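Section 4: Unpacking and sorting fruit at the bench

Use this section when fresh fruit comes in and the bench has not been set up for the day. Cooking is covered in Section 5.

Before you start

Wipe the benchtop and let it dry. Wash your hands. Put out one round plate for each kind of delivery and keep the Esine logbook within reach.

1. Take the bags out of the carton and check them against the docket. Grocery orders are filed under account 1502.

2. Open one bag at a time. Leave the others tied until the first is finished.

3. Lift the fruit out singly. Don't tip the bag, as small fruit rolls and bruises on a hard top.

4. Look over each piece for splits, soft spots and mould. Turn it so you can see the stem end.

Note: Small yellow-brown fruit marks easily. A dark nub or dot at one end is no reason to reject it. Press lightly beside it, and only set the fruit aside if the flesh gives.
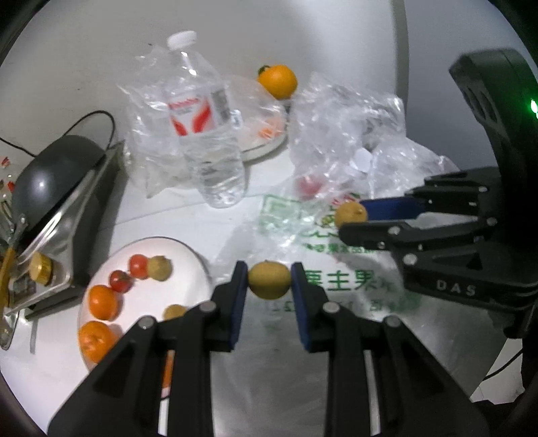
5. Put sound fruit on the plate, largest pieces first. Citrus can go along one side, with tomatoes and other small fruit in the space that's left.

6. Stop when the plate is covered in a single layer. Start a second plate if you need one.

7. Fold the empty bags flat and put them in the soft plastics tub under the bench.

CAUTION: Keep plastic bags well clear of any cooking appliance. Make sure it is switched off at the wall before you begin sorting.

CAUTION: Bottles must be capped and stood upright at the back of the bench.

Storage

Tomatoes stay at room temperature. Citrus keeps for about 2 weeks in the crisper. Anything soft goes to the compost caddy the same afternoon.

Record rejected fruit on the sheet inside the pantry door. For short deliveries, ring Iwona Sikora on extension 333 and have the docket with you.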